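Tostton Tenants' Advice Service
1/9 The Service has received many questions on how security deposits are returned at the end of a lease. This thread sets out the main points for renters in Tostton and Vorkside.

2/9 A deposit remains the tenant's money until the landlord shows a valid reason to keep part of it. The landlord must give that reason in writing, with the cost of each item listed separately.

3/9 Under the standard Tostton lease, the landlord has 30 days from the return of the keys to send the deposit or the written list. Please keep a dated receipt for the keys.

4/9 Normal wear is not damage. Faded paint, small nail holes and worn carpet in a hallway are normal wear. A broken door or a burn in a floor is damage.

5/9 Personal items left behind may lead to a removal charge. Tenants are asked to check shelves, closets and storage lockers before the final walk-through.
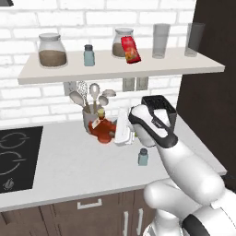 Kitchen shelf with jars and a red snack package.

6/9 Last year our office handled 153 deposit cases. In 47 of them, the tenant had not given the landlord a forwarding address. Please send this address by letter or email and keep a copy.

7/9 Cleaning fees are the most common subject of dispute. A landlord may charge for cleaning only when the unit is left less clean than it was at move-in. The signed move-in checklist is the main record used to decide this.
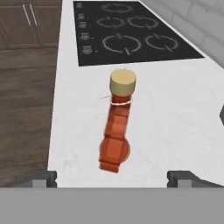

Bottle on a white marble countertop.

8/9 Roommates on a joint lease share one deposit. The landlord may return it in a single check made out to all tenants. Our senior adviser, Chunhua Mao, has prepared a short form that roommates can use to agree on their shares in advance.

9/9 Walk-in advice is offered at the Rothe Street office until 6 p.m. Residents of Vorkside may also write to Muchen Xiong at the Besari Building. Please bring the lease, the move-in checklist and any letters from the landlord. There is no charge for this service.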